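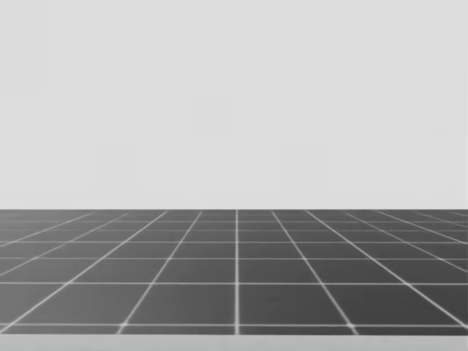 Ayanda Tshabalala wrote to us that she will not believe any gripper comparison made in a simulator until the same fingers have dropped a real part on a real floor. Her letter came in December, after our first article on the Zirker and the Grokell.

Home | Features | Reviews | Letters | Archive
Filed under: Robots & Automation / Hands-on
Print this article | E-mail to a friend

I understand her doubt. Still, we begin every test with the empty world, a gray tiled floor and nothing on it, and we load one gripper at a time. In this way both of them get the same start. The Zirker made 400 grasps and held 2291 grams at most. The Grokell is slower, but it lost fewer parts when we changed the friction.

Begoñe Cifuentes, who wrote our controller, prefers the Grokell for thin parts. I would take the Zirker for boxes. The real arm at Figueroa is reserved for us next month, and Ms. Tshabalala is invited to bring her own parts.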